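Chapter 7
Skin: Your Body's Busy Wrapper

I used to think of skin as wrapping paper. Then I sliced my thumb on a can lid one April and watched it for two weeks - and wow, was I wrong! Skin is an organ, and it has two main layers we'll care about: the epidermis on top and the dermis underneath.
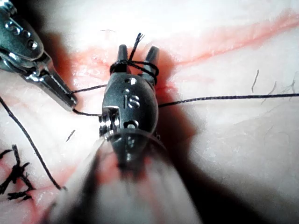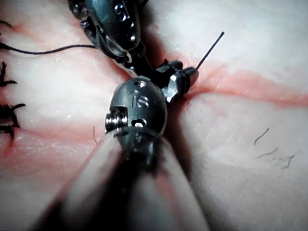
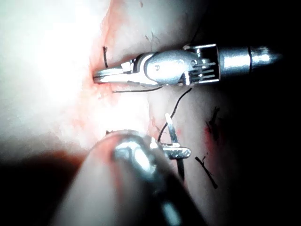
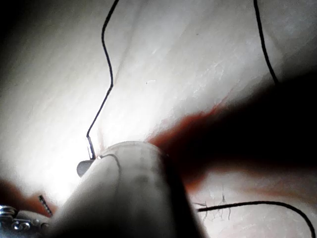
The dermis holds the blood vessels, so a scratch that stays in the epidermis won't bleed. Go deeper and clotting kicks in (we'll get to platelets in Section 2). Before you read on, find an old scar of your own and jot down how it feels next to the skin beside it. Keep that note handy for the lab.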